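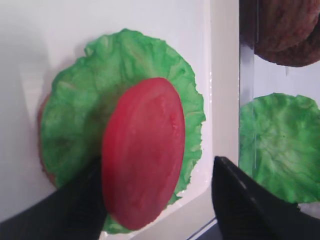

Ukier to open lunch counter at Plitik Market in November

Ukier, the family-run burger and sandwich company, will open a lunch counter at Plitik Market in November. It will be the company's fourth location and its first inside a market hall.

The counter will serve a short menu of eight items, including the house burger, a fried fish sandwich, a bean burger and a daily soup. Burgers are dressed with lettuce, tomato and a pickle relish made at the Ukier kitchen on Shim Street. Customers can leave out any topping or ask for it on the side.

"People at the market have asked us for something they can eat in half an hour and still get back to work," said Saeed Shojaei, owner of Ukier. "We kept the menu small so the line moves. If the soup runs out, it runs out, and we start again the next morning."

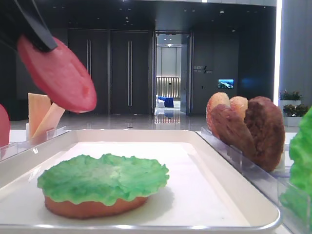
Lettuce on a bottom bun in a white tray.

Buns will come from Rotance, the bakery two stalls down, which is adding an early bake to cover the order. Rotance will also sell the same buns by the bag from its own stall. Tomatoes and greens will be bought from market growers while they are in season and from a regional wholesaler over the winter.

The space was last used as a flower stall. Work on the plumbing and the exhaust hood is finished, and the counter, shelves and menu boards go in next. There is seating for 24 at the shared tables in the center aisle – the tables are open to all market customers, whether or not they buy from Ukier.

Five people will be hired for the new counter. The jobs are a mix of full-time and part-time, and no restaurant experience is needed for the prep positions. Applications are available at the Shim Street restaurant and at the market office.

The first 100 customers on opening day will receive a free cup of soup with any sandwich or burger. The counter will be open from 10:30 a.m. to 4 p.m. on all market days. Phone orders for pickup will be taken until 2 p.m.

Press questions and requests to visit before the opening should be sent to Saeed Shojaei at the Shim Street restaurant.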